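Household Skills, Evening Section
Handout for Session 3: Folding on a Bed with a Board
Favside Adult Learning, Room 62

Okay, so this one is the handout I promised on Thursday, when we ran out of time right as everybody was getting going with the T-shirts. I typed it up from my own notes, which are a mess, so if something in here doesn't match what you wrote down, go with what you wrote down and tell me next week. I probably said it better out loud.

Bring with you next time: two T-shirts you really wear (not the nice one), one long-sleeved thing, and your own board if you have one. I have spares but they're all different sizes and people end up trading.

1. Where to fold

Last term everyone told me they fold on the couch, in their lap, with the TV on. Fine! I do it too. But a lap gives you a lap-shaped fold, and then the stack leans, and by the weekend you're digging through a heap again. For this unit I want you working on something flat and big enough that the whole shirt can lie down with its sleeves out.

For most of us that's the bed. A kitchen table is a better height for your back, but it has to be clear and dry, and in my house it is never both of those at once. An ironing board is too narrow for a grown-up's shirt. The floor works if your knees do.

Make the bed first. I mean it, pull the quilt or the sheet straight and smooth it with your forearm. Every ridge under the shirt comes up through the shirt. You don't need hospital corners, you need a patch in the middle that isn't lumpy. Push the pillows and the extra blanket up to the head of the bed and leave them there as a parking spot.

2. The board

A mattress gives when you press on it, and that's the whole trouble with folding on one. You run your hand along a crease and the fabric sinks with your hand. So we put a board or a stiff mat on top of the bedding. Long is good. If it runs lengthwise up the bed you can lay out a shirt at one end and still have room for the folded ones.

Any plain color is fine, though I'd skip pure black if you own a lot of black shirts (you lose the hem, and then you're patting around looking for it like you've dropped a contact lens). Gray is easy to see most things against.

Sizes: mine at home is 80 centimeters long and I wish it were longer. The one in the Michalski booklet is described as "shirt length," which tells you nothing. Measure your biggest T-shirt from collar to hem, add a hand, and get that. A few of you asked about the folding panels with hinges that flip the sleeves in for you. Jelholm makes a set and I've used it, it's okay, it's quick on T-shirts and hopeless on anything with a hood. We won't use them in class, mostly because I want you to learn where the lines go.

3. Laying the shirt out

Neckline at the top, away from you, hem toward you. Front side up for the first pass so you can check for stains and find the middle. If there's a label at the back of the neck or a print on the chest, use it, those are your center marks and they cost you nothing.

Let the sleeves go where they want. They can hang off the sides of the board onto the bed, it's only the body of the shirt that needs to be on the hard part. People waste a lot of time arranging sleeves that are going to get tucked in ten seconds later.

Then smooth from the middle out. Flat hand, no pressing, just brushing. Dark T-shirts are good practice because every bit of lint shows up and you'll do it properly.

Practice setup, gray board on the bed, with a black T-shirt on it in the second picture:
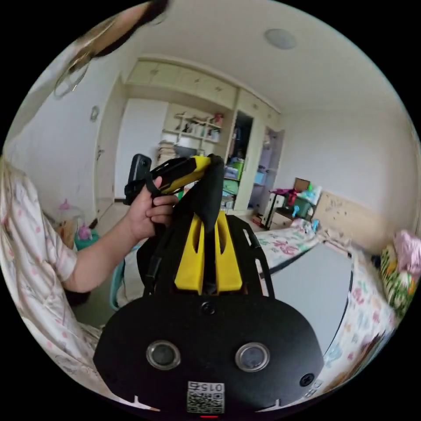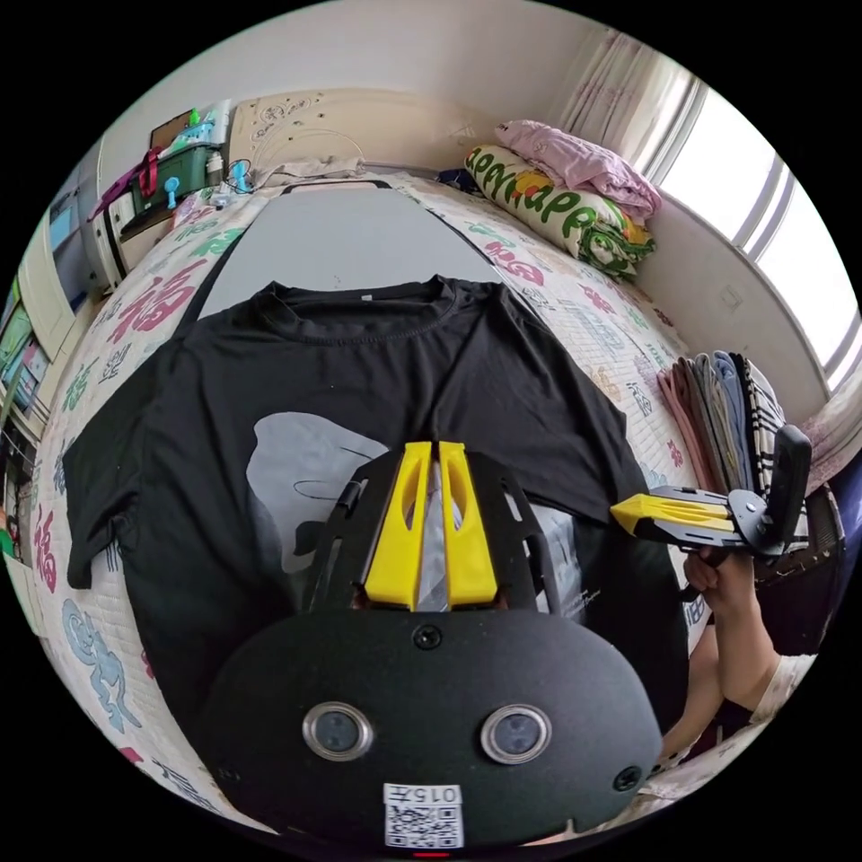
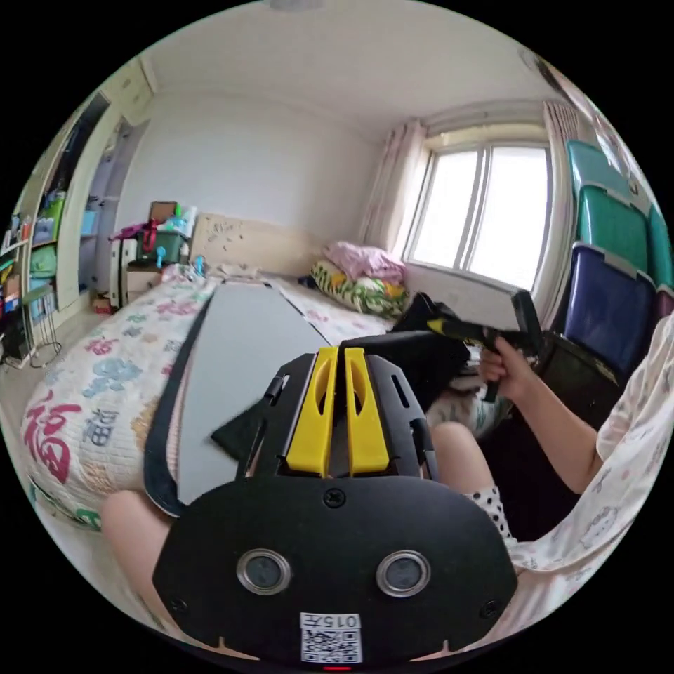

Wait, though, doesn't the print crack if you fold across it every time? Neketti asked this in the online section and pasted it in the class notes with three question marks, plus a follow-up: I've got one with a big picture on the front and there's a line right through it now, so I've been rolling that one. Is rolling cheating?

Rolling is not cheating! And yes, a thick print can crease if it's always folded on the same line. What I do is turn those shirts face down before the first fold, so the print ends up on the outside of the curve and isn't squashed against itself. Or move the fold a little each time. Or roll them, and keep the rolled ones together in their own row so they don't come undone against the flat ones. I've put rolling down for session 5 but if you're already doing it, carry on.

4. The fold itself

We did this twice in class and I could hear the sighing the second time, so I'm keeping it short.

Turn the shirt face down. Smooth it again, quickly.

Take the right side in to a line about halfway along the shoulder. The sleeve comes with it. Fold the sleeve back on itself so it doesn't poke out the far side.

Same on the left. You want a long rectangle, same width at the top and the bottom. If it's wider at the hem, your shirt is A-shaped (lots are) and you just bring the bottom corners in a bit more. Don't fight it.

Hem up toward the collar, but stop a couple of fingers short. Then fold again, in half or in thirds depending on the drawer.

Stand it up on its edge. If it stands, good. If it flops over, it's either too loose or folded one time too few -- squash it flat and give it another fold.

A word on hands, as I saw a lot of pinching. Pinching the fabric with your fingertips at one point pulls it into a peak, and then you're smoothing out the peak. Hold it at two points, far apart, collar and hem or shoulder and hem, keep a little tension between your hands, and bring the whole side over in one go. It feels slow for the first few shirts and then it doesn't.

5. Building the stack

Standing up or lying down, your choice, but pick one per drawer. I like standing, on edge, folded side up, like files. You can see what you've got and pull one without wrecking its neighbors. Shelves are different: lying down works better there, and not too high or the bottom ones never get worn.

While you're working, build the stack next to the board and away from the side you're reaching from. I have knocked over more finished piles with my elbow than I want to put in a handout. Against a wall is ideal.

I don't sort by color while I fold. I know some of you do and I've heard the arguments. My feeling is that sorting is a second job and if you do both together you do both badly, but if it makes you happy, go ahead and I'll stop bringing it up.

6. Light

Fold near a window if you can, in the daytime. A sheer curtain is nice to have because it takes the glare off without making the room dark. At night, turn on the ceiling light and don't rely on the bedside lamp, which throws the shadow of your own arm right across the part you're looking at. This matters more than you'd think with navy and black, and it's how I once wore one of each sock to teach this very class.

7. For your practice log

Fold ten shirts this week, in one sitting or spread out. Write down what surface you used, how high it was (knee, hip, somewhere between), and whether you sat, stood or knelt. Then how many stood up on the first try. I'm not grading the number, I just like to see it go up.

If your back hurts, write that down too. Beds are low. Kneeling up on the mattress beside the board suits some people and others can't stand it; sitting on the edge means twisting, so swap sides halfway through.

Somebody wanted to know how many pieces of clothing one person typically has to fold. No idea about typical! I counted mine for the first session, socks not included, and got 289, and then I went and filled two bags for the donation bin. You don't have to count yours.

Reading: the Michalski booklet, the part on knits. Skip the bit about starch.

Next week is fitted sheets. Eat something first.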